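Subject: Re: CPAP mask leaks when I turn on my side
List: Tunddale sleep apnea self-help list
June 2026
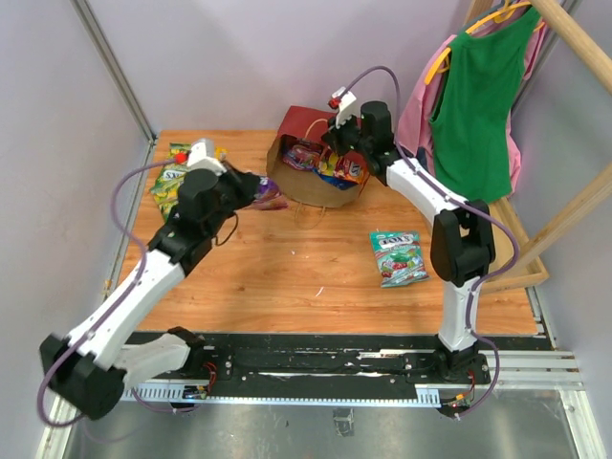 Hello all,

I want to answer the question below, as I had the same trouble in my first months with the machine.

> I have had my mask for 6 weeks. On my back it is fine, but when I
> turn on my side the air blows into my eye and I wake up. I pull the
> straps tighter and then I get red marks. Should I ask for a
> different size?

Before you ask for another size, please try to loosen the straps. I know it sounds wrong. The cushion has to fill with air to make the seal, and if it is pressed flat it cannot do this. Put the mask on while lying down with the machine running, because the face has a different shape than when you sit.

The second thing is the pillow. Mine was too high and pushed the mask to one side. I changed to a flatter one and I lie with the mask a little over the edge. I also lead the hose over the headboard, so it does not pull.

Wash the cushion every morning with mild soap. Face cream at night was a problem for me also, so now I put it on in the morning.

If it still leaks after 2 weeks, then call the clinic. In Pasberg they let me try three models in one visit, and I went home with a nasal one. For people who breathe through the mouth this may not be suitable, so ask them first.

Does anybody on the list have experience with cloth liners? I wanted to order some before August, when I will travel.

With kind regards from Likasska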